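About us

Home / About us / What we do / Cloths / Contact

Dromier folds, packs and sends out plain cotton cloths. We sell them to cafes, small hotels, cleaning firms and the odd household that has grown tired of kitchen roll. We also take cloths back, sort them, wash the ones worth washing and send them round again. Our unit is in Clulla, behind the tyre place, and most of what goes on inside it is folding.

We put off writing this page for a long time. We had read a good many others in our trade before starting and came away knowing very little about any of the firms. They all care. They are all passionate about cloth. Several are on a journey. We wanted to know how many washes the thing would take and who paid the postage if it came back, and that was usually on another page, or missing.

So most of this is about cloths and boxes.

How it began

We started out as customers. The cafe we ran before this one bought its cloths from a large supplier, on a contract, and the cloths got smaller. It was hard to prove. The price per bundle stayed the same and the description stayed the same, and one morning we laid a new cloth on top of an old one and the old one stuck out on two sides. We were told it was shrinkage. The new cloth had never been washed.

After that we began measuring what we were sent, which made us unpopular, and then buying cloth by the roll and hemming it ourselves, which made us tired. Other cafes asked for some. The cafe has gone now and the cloths have stayed.

What we sell

There is the Ji, a light cloth for glasses, counters and drying up. It's thin, it dries fast on a rail and it's no good at all for a flooded floor. People buy it for floors anyway and then write to us.

The Mosto is the heavy one. It holds a lot of water and takes a long time to give it up again, so if you have nowhere to hang things we would talk you out of it. It leaves fluff for the first few washes. We have tried washing it before we send it out, and it still leaves fluff, only less, and we weren't willing to put the price up for less.

Both come in packs of 12. They come in blue or undyed. The blue is dyed in batches and no batch matches the one before. We used to call this natural variation, as everybody does, until a customer pointed out that there was nothing very natural about it. It varies, and that's all we can tell you. If you need every cloth in the building to be the same shade, order the undyed or buy from somebody else.

What goes on in the unit

Returned cloths come in by the sack and get shaken out one at a time. It sounds like a job you could skip. We skipped it for a while, in a busy spell, and washed a teaspoon, a set of keys and a good deal of grit, and the grit got into everything else in the load.

After shaking comes sorting, which is the part we argue over. A cloth with a stain is still a cloth. A cloth with a hole near the hem can be cut down. A cloth that has gone thin in the middle looks perfectly good when it's folded and is useless once you open it, and this is the sort that other firms used to send us, so we pull each one tight and look at it before it goes on a pile. Some of them get as far as the packing table before anyone notices. We haven't found a cure for that beyond looking again.

Cloths waiting to be folded go in baskets. We went through a period of using lidded tubs, which looked very smart and made everything smell of pond. Baskets let the air in. The boxes we pack into are whatever sound cartons we can get second hand, so yours may well have somebody else's printing on it, in a language neither of us reads. Please don't ring up to say you have been sent the wrong goods until you have opened it.
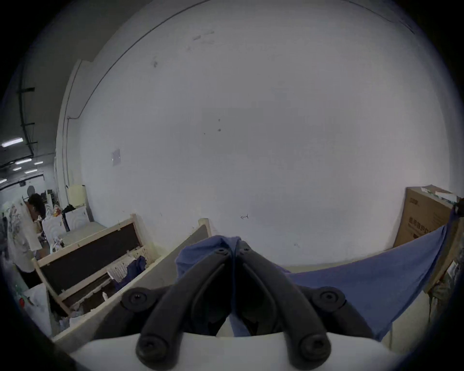 One cafe owner told us flatly that folding was a waste of everybody's time, that her staff tip the whole lot into a drawer the minute it arrives, and that she would rather have the cloths stuffed in loose and pay a bit less for them. We had no good answer, so we tried it for her.

She was partly right. The loose cloths got to her just as clean and her staff didn't care in the least. The trouble was at our end. Folding is when the last thin ones get caught, and with no folding she had more duds in the box than she had ever had before. Loose cloths also take up far more room, so the saving on our labour went straight to the courier. We now do a quick single fold for anyone who asks for it. It costs slightly less. It looks dreadful on a shelf.

Folding, since people ask

We fold in half, in half again, then in thirds, with the hem inside. There's no great thinking behind it. It makes a bundle that stands up in the carton without leaning. A full carton holds up to 72 of the Ji, fewer if they've been washed a lot, as an old cloth is fluffier than a new one and there is no arguing with it. Anyone who promises you an exact number of used cloths in a box of a given size hasn't packed many boxes.

We once paid for a morning's advice from somebody who knew about workflow. Arrows were drawn. We were told to move the table to the other side of the room, and we did, and then the cloths had to be carried past the door every time it was opened. The table went back. One bit of the advice we kept was to put the paperwork on top of the box it belongs to and leave it there until the box is taped. We had been keeping it all together in a tray, very tidily, and sending people each other's invoices.

The walls want painting. They have wanted painting since we moved in, and every time there's money for it the washing machine hears. Customers who visit tend to expect something more like the inside of a spa. It's a place where boxes get pushed about and the walls show it.

What we don't claim

We don't say our cloths are green. Cotton takes a great deal of water to grow and we wash ours hot. We think using one cloth for a long time is likely to beat throwing away a roll of paper every day, and we'd guess most people would agree, but we haven't measured it and we are wary of the figures we see on other people's packets. Ask where those come from and you tend to get a leaflet.

We don't say they last a lifetime. Whose lifetime? A Ji in a busy kitchen gets about as hard a life as a cloth can have. Bleach will finish it off sooner. So will the person who uses it to lift a hot tray, which scorches the middle, and then folds it neatly with the scorch inside and sends it back to us.

We don't say they kill germs. A clean cloth is clean until you wipe something with it. We have been offered a treatment that is meant to help, at a price, and when we asked how many washes it stayed in for we were sent a brochure with a leaf on it.

And we don't say we are a family. Some of us get on very well.

Sending things back

If you are on our return scheme, put the used cloths in the sack, tie it and book the courier. Let them dry first if you can. A wet sack left in a warm corridor over a holiday in August is something we would like never to open again.

You don't get your own cloths back. This surprises people, though it's on the form. Everything goes into the same wash and the same piles, and you get cloths of the type and colour you ordered, in the condition we think is fair. If you want your own returned to you, we can do it with a mark on the hem and a separate load, and it costs more, and hardly anyone who asks about it goes ahead once they have seen how much more.

If a cloth arrives with a hole in it, tell us within two weeks and we will replace it. We won't ask for a photo. We tried asking for photos and spent our evenings looking at pictures of holes.

Cloths too far gone to go round again are cut up and sold as rags to a garage. The garage says they're too good for rags, which worries us slightly, and we have had another look at where we draw the line.

Working with us

We do take people on, mainly in the run-up to summer when the hotels fill. The work is on your feet and it's dull for long stretches. You'll need to be able to tell a thin cloth from a sound one by feel, and you can't do that on the first day, whatever you have put on your CV. The radio is decided by whoever gets in first.

Visiting

You can come and look if you're thinking of placing a large order. We'd rather you did, to be frank. Ring beforehand so that somebody can move the van. Mornings are for shaking out and washing, so it's loud and a bit dusty, and the folding and packing gets going after 2 in the afternoon. If you bring one of your present supplier's cloths we will lay it on top of one of ours and you can see for yourself how they compare. Sometimes theirs is bigger.

Orders and questions go through the contact page. Trade prices are on the price list and they are the prices, so there's no need to ask for the real ones.

Dromier, Clulla

Back to top
Delivery and returns
Price list
Washing instructions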